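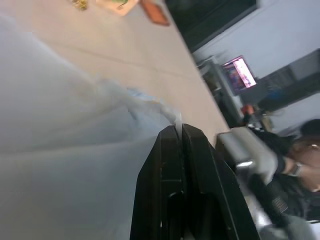 Section 4: Conditioning and Baking Your Clay Beads

Home | Getting started | Conditioning | Baking | Finishing | Spare parts

Revised June. By the Hikura workshop desk

Welcome back! If you've worked through Section 3, your Hikura bead roller is clamped to the bench, the handle turns freely and you've had a bit of a play with the scrap clay that came in the box. (If you skipped straight to this part, we do understand, but please go back and check the clamp, as a roller that creeps along the table will give you lopsided beads all afternoon.) In this section we'll take a block of polymer clay from hard and crumbly to a tray of baked beads ready for stringing. Set aside a good slow morning for your first go. It gets much quicker.

4.1 What to have on the bench

The roller, with the medium trough fitted
The bead rack and its pins
A smooth glazed tile, or a sheet of glass with ground edges
Baking paper
A clay blade
Baby wipes, and more of them than you think
An oven thermometer

We are a bit stubborn about the thermometer. The dial on a kitchen oven is only a suggestion, and the one in our own workshop runs hot at the back and cool near the door.

CAUTION: Anything you use for clay should stay with the clay. Don't put the tile, blade or rack back in the kitchen drawer once they've been used, even after a good scrub.

4.2 Conditioning the clay

1. Cut the block into slices about as thick as a slice of cheese. Start with your palest colour. Red and black will find their way into white from the tiniest smear on a fingertip, and you'll be picking out specks until teatime.

2. Warm the slices between your palms for a couple of minutes. In a Canadian winter or a chilly Hobart shed, it helps to tuck the wrapped block in a pocket while you have your coffee.

3. Press the slices together, roll them into a log, fold the log in half and roll again. Keep going until you can fold it sharply without any cracking along the bend.

4. If the clay stays crumbly, work in a small drop of Leltanis softener. One drop, then keep kneading for a while before you decide on another. It's slow to act, and too much gives you a sticky grey-looking mess that takes days to firm up.

5. If the clay is too soft and shows every fingerprint, flatten it between two sheets of plain paper and leave it under a heavy book for an hour. The paper draws out some of the oil.

NOTE: Pasta machine owners can condition on the widest setting. Always feed the folded edge in first, or you'll trap air, and trapped air turns into blisters in the oven.

4.3 Rolling the beads

6. Roll your conditioned clay into an even log that sits snugly in the medium trough. Take your time over this, as the trough can only work with what it's given.

7. Use the measuring slot at the side of the roller base to cut your pieces. Every piece cut from the slot holds the same quantity of clay, so your finished strand will match nicely from one end to the other.

8. Roll each piece between your palms into a rough ball and drop it into the trough. Lower the lid until you feel it touch, without squeezing.

9. Turn the handle in one direction for a few turns, then back the other way. Lift the lid and have a look. A seam or a dimple means the piece was a touch too small, so add a crumb of clay and roll it again.

10. For the oval shape, swap to the Plallell trough. The two ends are different, and the arrow on the underside should point away from the handle. We still get this wrong ourselves now and then!

Rest the finished balls on the tile for half an hour before you pierce them. They firm up as they cool from your hands, and they'll hold their shape far better.

4.4 Piercing

11. Hold a bead lightly and twist a pin into it, using no more pressure than you'd use to thread a needle. When you see a little bump rising on the far side, stop, take the pin out and come back through from the bump. Both holes will then be crisp.

12. Slide the bead onto a rack pin and give it a gentle roll between your fingers to smooth out any dents.

13. Leave a gap between neighbours. Beads that touch while baking will stay friends forever.

CAUTION: The rack pins are sharp at both ends. Keep them in their tube when you aren't using them, and do the piercing step yourself if you have young helpers.

4.5 Baking

14. Line a tray with baking paper, set the rack on top and make a loose tent of foil over the lot. The foil keeps pale colours from going brown.

15. Preheat the oven with the thermometer inside. Follow the temperature printed on your own brand of clay, and wait until the reading has been steady for a while before the tray goes in.

16. Bake for the full time on the packet. Underbaked beads look perfectly fine and then snap on the string months later, so please don't be tempted to pull them out early.

17. Turn the oven off, open the door and let everything cool where it is.

CAUTION: Burnt clay gives off nasty fumes. If you smell anything sharp or see smoke, switch off, open the windows and get everybody (budgies included) out of the room until it has cleared.

4.6 If something has gone a bit wonky

Flat spots: the beads sat too long on the tile. Roll them again if they're unbaked, or sand them if it's too late.

Little white half-moons under the surface: air or moisture in the clay. They look rather lovely in blue, so you might keep them.

Holes too tight for your cord: widen them after baking with a hand drill, turning slowly. Our waxed cord, part no. 626, fits the standard pins, and the finer pins are sold as part no. 831.

Colour rubbing off on your fingers: wipe the beads with a little rubbing alcohol on a cotton pad before you varnish them.

Sanding, buffing and the Milošević knotting method are covered in Section 5. Leave your beads overnight before you start on them.

Hikura Bead & Craft Tools | Questions? Write to the workshop desk using the card in your box | © Hikura | Back to top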